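ok thread on moving my mom's whole sewing room across the state in one go, because three people asked and I keep typing the same reply 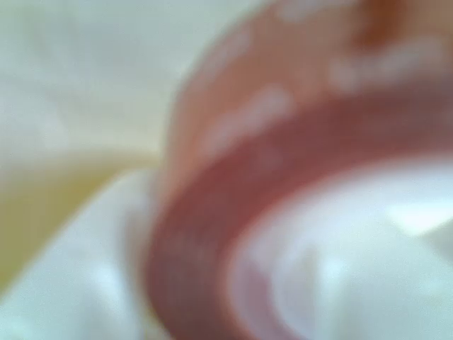 pink blur, spots up top. 

1/ the room had been the same since I was in middle school. fabric to the ceiling, pattern envelopes in shoe boxes, a button tin I wasn't allowed to touch. she's moving to Kakinthorpe to be near my aunt. smaller place, one closet. so.

2/ start with the patterns. I started with the fabric. big mistake, fabric has feelings attached and you will lose a full day to one bag of curtain scraps

3/ patterns are easy. sizes nobody in the family wears, gone. missing pieces, gone. anything she wrote on in pencil stays, no discussion

4/ buttons. my kid counted them. 2,717. took her two evenings and a muffin pan and she'd like everyone to know the number. it went on a sticky note inside the lid

5/ got a quote from Tollano for the move, they wanted an extra 200 for the cutting table bc of the stairs. took the legs off ourselves. four bolts!! keep the bolts in a sock, tape the sock to the table, write SOCK on your list

6/ someone asked about the old machine. it's a Stuvumer, weighs as much as a calf, she learned on it. do NOT ship it lying on its back. take the needle out, foot down on a folded rag, wheel tied so it can't turn. rode in my passenger seat with the belt on

7/ thread: if it snaps when you tug it, toss it. mom disagreed with this one. we have kept a lot of bad thread

8/ fabric, finally. we did it by project not by color. quilt backs together, doll clothes together, "your father's shirts" together. label the box on the side, never the top, you can't read the top once theyre stacked

9/ what we gave away went to Alistair Halliday, who runs the quilting class at the library. he came with a station wagon and left with the wagon sitting very low. also took the iron. we needed the iron. bought another iron

10/ packing list that worked for me
small boxes only, cotton is heavy
old pillowcases for wool
jars taped shut, then bagged, then taped again
pins in a mint tin
one bag you carry yourself: good scissors, tape measure, whatever she's in the middle of sewing

11/ that last one matters. first night in the new place she couldnt find the kettle or the towels but she sat down and hemmed a dish cloth and was fine

12/ things I'd do over. start back in December when she first brought it up. measure the new closet BEFORE promising the shelves would fit (they don't, shelves are in my garage now, free if you can pick up)

13/ edit, since ppl are asking, the shelves are the metal Talebi ones, tall, one has a bent foot. dm me

14/ still owe you all the zipper box story. later, dinner's burning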